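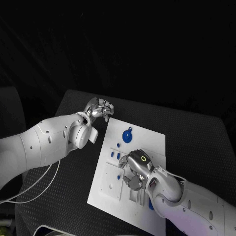 Two robot arms and a white assembly board on a dark gray tabletop.

Give the Long Season Back to the Small Towns

Print this article | E-mail this article

I drove up to Doddale last summer for a doubleheader and came home so happy that my family asked what was wrong with me. The home side lost both games. The second one ended with a bases-loaded walk, in the drizzle, in front of maybe a third of the people who had been there at the start. I would have stayed for a third game if they'd offered one.

So you can guess how I feel about the plan to shorten the Trareck League schedule. The owners want to end the season before the middle of August, drop most of the weeknight games, and put what's left into weekend "event series" with bigger crowds and, I suppose, bigger fireworks. They'll vote on it in December. I think it's a mistake, and I want to say why while there's still time to change a few minds.

Start with what these clubs are. Cevbridge has a ballpark with 2492 seats. Doddale has 1746 and a grass bank along the left field line where kids roll down the hill during pitching changes. These are small places, and the whole charm of them is that you can decide at supper to go to a game and be sitting behind first base by the second inning. You don't plan for it. You don't buy the ticket in March. You just go! I can't think of anything else in American sports that still works that way, and weeknights are where it lives.

The owners say weeknight crowds are thin, and they are. I've been to a Cevbridge game where I could hear the third baseman humming. But I'd ask them to look at who is there on a night like that. It's the people who come all the time - the retired couple with the scorebook, the dad with three kids and a bag of peanuts from home, the high school catcher who sits right behind the plate and doesn't look at his phone for two hours. Those people are the reason there's a Saturday crowd at all. They talk about the team at work. They bring a cousin. Take away their Tuesdays and Wednesdays and I don't believe they'll simply shift over to the weekend and pay more for it.

Then there are the players. Most of the young men in this league are trying to get noticed by somebody, and baseball is a game that takes a very long time to tell you the truth about a hitter. A kid can go 2 for 30 and be perfectly fine. I watched a shortstop at Bustos start last season so badly that people around me groaned when he came out of the dugout, and by August he was the best thing on the field, going the other way with two strikes as if he'd invented it. In a short season he is a .190 hitter who goes home. In a long one he gets found. How many of those do we want to lose?

I'll be fair about the money, which is real. Bus trips cost a lot, lights cost a lot, and the club at Bustos has said it lost money on 17 of its home dates last year. I don't want anyone to go broke so I can eat a hot dog in the fifth inning. But there are things to try first. Play more games against the close neighbors and fewer against the far ones. Start some weeknight games at five and save an hour or more of electricity. Let in Little Leaguers free if they wear their jerseys, and watch how many parents come along behind them. When Doddale tried that on opening night, 12th April, the line for lemonade went all the way back to the souvenir stand, and the people in it were having a great time.

The other argument I hear is that attention spans have changed and nobody under thirty wants so much baseball. Well, come sit on that grass bank. The teenagers there aren't watching every pitch, and neither was I at that age. They're talking, eating, flirting, wandering off and wandering back, and then somebody hits one into the gap and the whole hill stands up together. A long season leaves room for that kind of watching. You can miss an inning, or a week, and the team is still there when you get back.

The big weekends are fun too, I should say. Cevbridge drew up to 2000 for its last home stand and the place was roaring, and I yelled myself hoarse with everyone else. Keep those. Add a couple more if they sell. Just leave the ordinary nights around them, the ones with a light breeze and a 4-3 score and a reliever you've never heard of coming in from the bullpen at a jog.

If you hold a season ticket in any of these towns, your club has to take your comments before the vote. Write to them. Mine went in the mail this morning, and it was four pages long - I had to cut the part about the shortstop.

Last updated: 9:40 a.m.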